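What I'm Doing About My Bond Fund (Mostly Nothing)

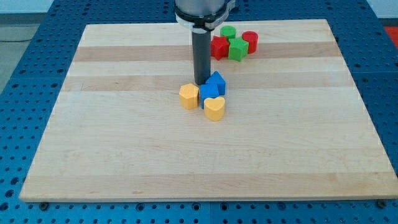
So why do bond funds lose money when interest rates go up?

Because the fund is full of older bonds paying the older, lower rate, and once new ones pay more, buyers will only take the old ones at a discount. The fund gets repriced every day, so you see the damage right away on your statement.

I bring it up because my April statement came and I had one of those mornings. Coffee, laptop, swearing. The intermediate fund I hold through Presberg was down 3 percent, and this is the boring part of my portfolio! The part that is supposed to sit there!

I called Yoon-hee Yoo, who I used to share an office with at Grillimcombe and who still does fixed income for a living (I got out and have never missed the commute). She asked what the duration was. I had to go look it up, which was embarrassing. It's 5, so if yields go up a full point I should expect to lose some 5 percent on price, before counting the interest coming in. Nothing weird had happened. Rates moved and the fund did what it says in the paperwork.

What I keep forgetting is the other half. The coupons get reinvested at the new, higher rates, and as old bonds mature the fund swaps them for better-paying ones. If I hold on for a good few years I should get a lot of it back, assuming rates don't keep climbing on me. My monthly payout was $117, a bit more than last spring, and I hadn't even noticed because I was busy glaring at the other number.

I did think about moving the lot into a money market account at Jidwood. The yield looks great right now, but it can drop the minute the Fed starts cutting, and I don't trust myself to time that. I've tried. Ask me about 2019 sometime.

So the fund stays. I'm putting next year's property tax money in short Treasuries, where it probably should have been all along, and I still need to figure out what to do with the old IRA.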